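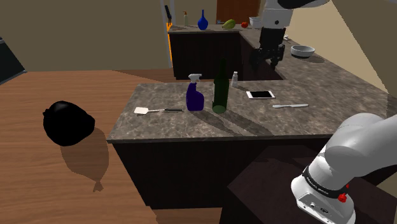 Hongate Recipe Unit Corpus: README

Version 3. Maintained by the Kaslow working group on recipe text.

Summary

The corpus contains ingredient lines taken from home recipe collections, each paired with a normalized quantity and unit. It is meant for testing parsers that turn lines such as "1 heaping cup flour, sifted" into structured fields. Instructions, titles and headnotes are not included.

Contents

lines.tsv: one ingredient line per row, UTF-8, tab separated
units.tsv: 58 canonical units with accepted spellings
sources.tsv: source codes and collection types
CHANGES: edits since version 2

Fields in lines.tsv

line_id: integer, stable across versions
source_id: key into sources.tsv
raw: the line as transcribed, original spelling kept
qty_low, qty_high: decimal; equal when the line gives a single value
unit: canonical unit, or "none" for counted items
item: ingredient name, lowercase, singular
note: preparation text, may be empty
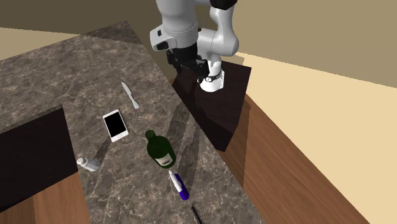 Sources

Lines come from 207 collections in two groups. The Pastier group is typed index cards and spiral-bound club cookbooks. The Ríos group is handwritten notebooks, many of which mix English and Spanish within a line. Spanish unit words are kept in raw and mapped in unit. Where a word could not be read, raw contains [illegible] and the remaining fields are filled only if the rest of the line supports them.

Annotation

Each line was labeled twice, independently. Disagreements went to a third reader, whose label is final. Fractions are converted to decimals and rounded to 3 places. Ranges such as "2 or 3 eggs" fill both quantity fields. "Pinch" and "dash" are treated as units and are not converted to volume. Package sizes in parentheses go in note, and the unit is can, box or jar.

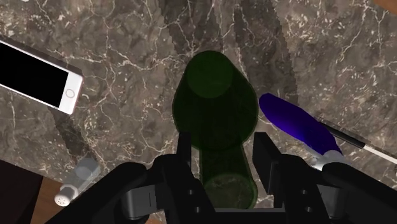 Known issues

"Oz" is ambiguous between weight and fluid volume. The unit is fl_oz only when the item is a liquid.
A "stick" of butter is its own unit. Do not convert it without checking the source.
15 lines in the Ríos group have a quantity but no readable item. They are kept so that line_id values stay stable.
Duplicate recipes across club cookbooks were not removed. Split by source_id, and check for near matches in raw before reporting scores.

Loading

Read the files with quoting turned off. Inch marks in pan sizes appear as plain double quotes, and most CSV readers will merge rows if quoting is left on. Empty fields are empty strings.

Changes

Corrections are collected through the year and released each February. Send the line_id, the current value and the proposed value, one per row.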